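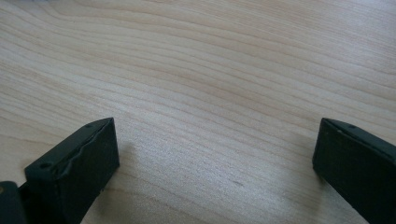 Ranger un bureau, tu sais faire. Tu sais peut-être même très bien faire semblant. Une machine, elle, part de zéro : elle ne sait pas ce qu'est un bureau, ni un tiroir, ni une mère qui s'impatiente. Il faut tout lui apprendre, et cela commence par ses doigts. Une pince comme celle-ci en a deux, sombres et carrés du bout, avec de petits trous dedans. Deux, pas cinq. Essaie de lacer tes chaussures avec deux gommes et tu auras une idée du problème.

Chez Lodix, à Grarville, on répare et on reconditionne des objets de tous les jours. Il y en a beaucoup : 1 162 sont passés par l'atelier pendant le seul mois de juin. Chacun doit être pris, posé, tourné, rangé dans un bac. C'est un travail utile et, disons-le, un peu barbant vers quatre heures de l'après-midi. L'atelier prépare donc un robot, baptisé Zirkiver, pour en faire une partie.

Comment enseigner quelque chose à un robot ? Lui faire un discours ne donne rien. Lui crier dessus non plus (les adultes de l'atelier ont vérifié). On lui montre. Une personne prend une pince dans chaque main et fait le geste à la place de la machine, lentement, pendant que tout est enregistré. Puis elle recommence. Puis elle recommence encore.
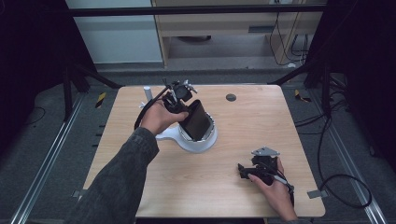 Une pince dans chaque main, au-dessus de la table et du support blanc.

Leidy Inga fait ce travail trois matinées par semaine. Avant, elle triait les objets à la main et personne ne la regardait. Maintenant, elle est en quelque sorte professeure, avec un élève qui ne bavarde pas mais qui ne comprend rien du premier coup. Pour un seul geste, elle a fait 43 démonstrations. Pour toute la série, l'atelier en a gardé 2 731. Toi, au bout de 8, tu aurais demandé à aller en récréation.

Le plus difficile, ce sont les choses plates. Une tasse, ça dépasse. Un étui posé à plat sur une table, ça ne dépasse presque pas, et deux gros doigts ont du mal à passer dessous. Toi, tu le fais glisser jusqu'au bord avec un ongle, sans y penser. Le robot n'a pas d'ongle. Il ne pense pas non plus, ce qui n'arrange rien.

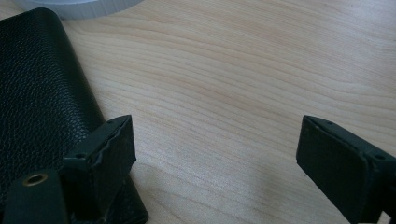 Kamran Rashti trouve que l'on oublie une question dans cette histoire : quand la machine saura ranger, que feront ceux qui rangeaient ? Il veut bien lui laisser les bacs, mais il tient à garder les réparations, et il aimerait que ce soit écrit quelque part.

C'est une bonne question, et la réponse n'est pas la même partout. Dans certains ateliers, des postes disparaissent. Dans d'autres, les gens changent de tâche : ils surveillent la machine, la corrigent, ou s'occupent de ce qu'elle ne sait pas faire. Chez Lodix, on a promis une formation à toute l'équipe. Pour les réparations de Kamran, la discussion continue.

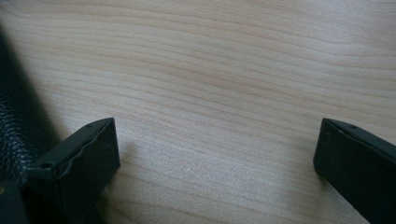
Les deux doigts de la pince, bien écartés, et rien entre les deux.

À essayer chez toi : prends deux règles, une dans chaque main, et attrape une carte à jouer posée sur la table. Interdiction de la toucher avec les doigts ! Demande ensuite à quelqu'un de noter chacun de tes mouvements, même les ratés. S'il se plaint au bout de cinq minutes, propose-lui d'échanger les rôles.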